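Home | News | Projects | Press | Contact

PRESS RELEASE
April 2026

Mosstead publishes gripper comparison and advises buyers to wait

Mosstead, the independent test workshop for small automation equipment, has today published the results of its kitchen handling comparison. The short version is that neither of the two grippers on trial did what its sales material led us to expect, and one of them came closer than the other.

The comparison set the Vass two-finger hand against the older Porska parallel gripper. Both were run on the same arm with the same controller and the same set of household jobs, for a total of 2,325 attempts. Work began in December and took longer than planned, mostly through recalibration after each change of hand.

"We were told the new hand would manage ordinary kitchen goods straight out of the box," said Murdo Gunn, head of testing at Mosstead. "It managed some of them. It was good with cups and poor with anything small that has to be pushed down and kept level. I would not call that ready for a kitchen."

The toaster job was included at the request of several readers of our last report. It asks the arm to find the lever, press it fully and let go without shifting the appliance. It sounds easy, and 700 of the attempts went on it.

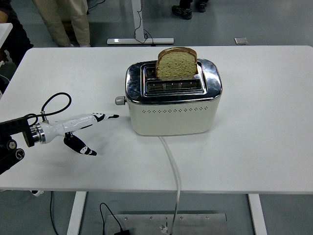

The gripper to the left of the toaster, with one slice in the rear slot.

On this job the Vass hand latched the lever more often than the Porska, but it also pushed the toaster out of place more often. Mosstead has scored the two as level. The makers may argue with that, and the full scoring sheet is there for them to argue with.

Barnabás Juhász, who wrote the control software for the comparison, is doubtful about how such results are usually reported. "A video of one good press is easy to get," he said. "I wanted to know about the thirtieth press, and whether anyone had to walk over and put the toaster back. Quite often somebody did — and those runs are counted as failures here."

Mosstead also looked at the camera supplied by Perko for use with both hands. It performed well on matt surfaces. On chrome, its depth readings wandered enough to spoil the approach, and a software update received during testing made no difference that we could measure.

The report covers 9 household jobs and lists every failed run with its cause, where a cause was found. For 30 of them it was not. Mosstead accepts no payment from the makers of equipment it tests, and all items were returned after the work ended.

The full report is free to read at the Mosstead workshop and can be sent by post or email on request.

Press enquiries: Mosstead press desk

9 comments | 30 shares

Related items
Perko depth camera: first notes
What we mean by a failed run
Porska parallel gripper, two years on
How we choose household jobs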